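Troubleshooting log: no-start after sitting, then a parasitic draw
Status: still open, sort of

Okay, so I've been asked to put all of this in one thread instead of scattering it over three, which is fair. The car is a V10 coupe that I bought in March from a fellow out past Mostow, and it lives in an unheated garage. It gets driven on dry days, which in this part of Canada means it mostly sits from the first salt truck onward.

The original complaint: leave it for a week and it won't crank. Dash lights come up dim, I get a click from somewhere behind the seats, and then the whole cluster resets like I've just bought the thing. On a booster pack it fires right up and idles beautifully (as it should, for what the tires alone cost me).

First thing I did was the obvious thing and replaced the battery. It's a Pondico AGM, and I charged it overnight before it went in. Ten days later, same click. So I now own a very nice battery that was never the issue!
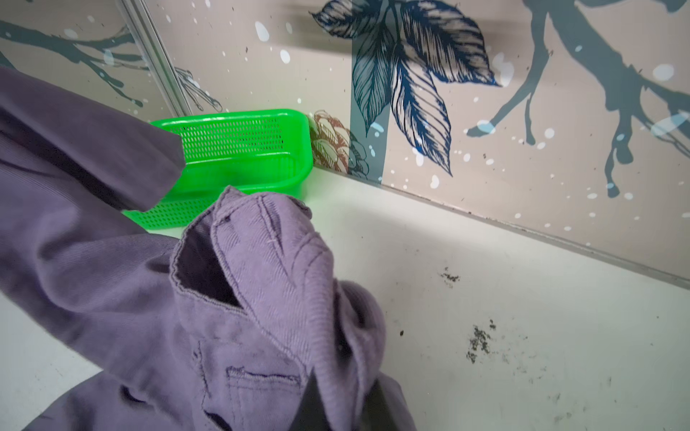

After that I got the clamp meter out. If you're trying this at home, latch the hood and the door with a screwdriver so the car thinks it's closed up, and then leave it completely alone. I kept opening the door to look at the meter and waking everything up again, and I lost an entire evening that way. Put the key fob in the house too. Mine was in my jacket.

Once it finally went to sleep I was reading 400 milliamps. Anything under 50 would have made me happy. So that's a proper draw and it explains the flat battery all by itself.

Next step was fuses. I went with the voltage drop method, so no pulling anything, just touching the probes to the little test points on top of each fuse and looking for the ones that weren't reading zero. The passenger footwell panel was all quiet. The one behind the trim on the driver's side had a single fuse with something going through it, and the diagram says that circuit feeds the amplifier and the phone module. My colour photocopy of that diagram is nearly unreadable, by the way, so if anybody has a clean scan I would love it.

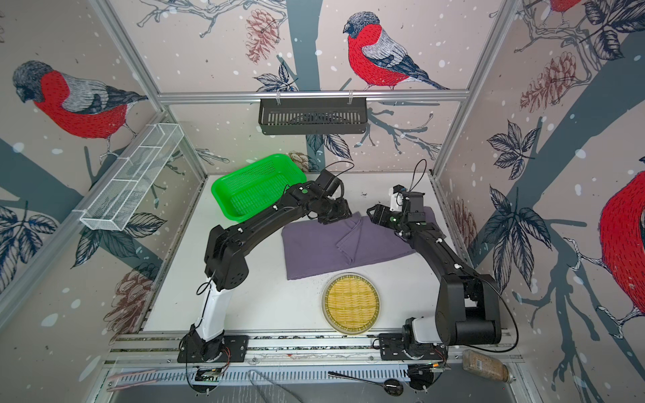 Purple-grey cloth on the table, green basket behind it.

I pulled that fuse and the draw fell to 155. Better, but still too much! So there are two faults, or one fault and one thing I've done myself, and I was leaning toward the second. The previous owner had a Pichon tracker put in, and I'd tapped my dash cam into the same feed in the summer because it was handy. Dash cam unplugged: 106. Tracker unplugged as well: 31, and it stayed there until I went in for supper.

So the list at that point was the amp circuit (big one), my own dash cam wiring (embarrassing) and the tracker (not my doing, but I should have looked). The dash cam has been moved to a switched fuse, and that part is done and dusted. The tracker has gone into a drawer. Its subscription had lapsed anyway.

That left the amp. I got the trim off without breaking any clips — a first for me — and found the connector a bit green on two of the pins. I cleaned it, dried it, put it back together and the draw came right back. I posted the readings that night and asked if there was any point in replacing the phone module before the amp.
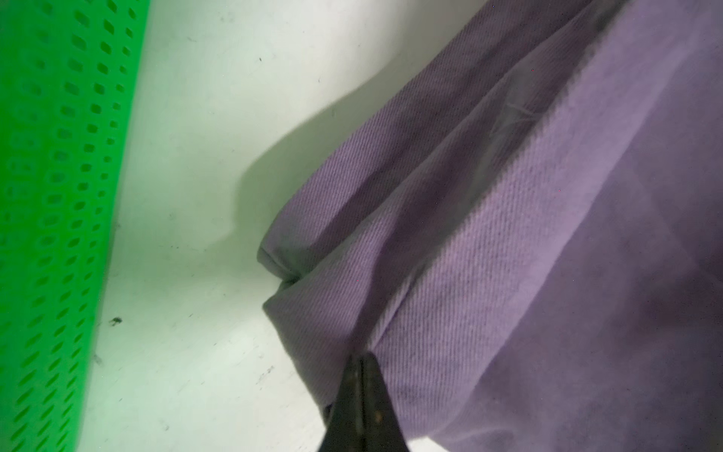
Steinar Kragh wrote back that I should leave the amp alone until I'd unplugged the phone module by itself, with the fuse in and the car asleep. He's seen the module hold the bus awake, and then the amp stays up with it and takes the blame. He also said to check the ground behind the module while I was in there, and to give it a full forty minutes before reading anything.

So I did exactly that on Saturday, December 25, 2021, after the dishes, with my brother-in-law holding the flashlight. Module unplugged, fuse in, fob in the house, forty minutes on the oven timer. It read 29 milliamps. The amp went to sleep like a lamb. Steinar, I owe you a beer or several.
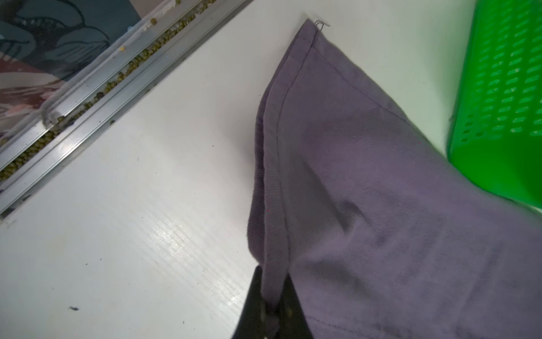 Stitched hem, with a loose black thread at the corner.

Where it stands now: the phone module is unplugged and the stereo still works fine without it, I just can't make calls through the car, and I never did. Flavbridge want $500 for a used one with no warranty and I can't see myself paying that. I've got the car off the maintainer as a test and I'll check the voltage next weekend. If it cranks, I'll mark this one solved. If it clicks at me again I'm back to the fuse panel, and I'd still like that scan of the diagram please.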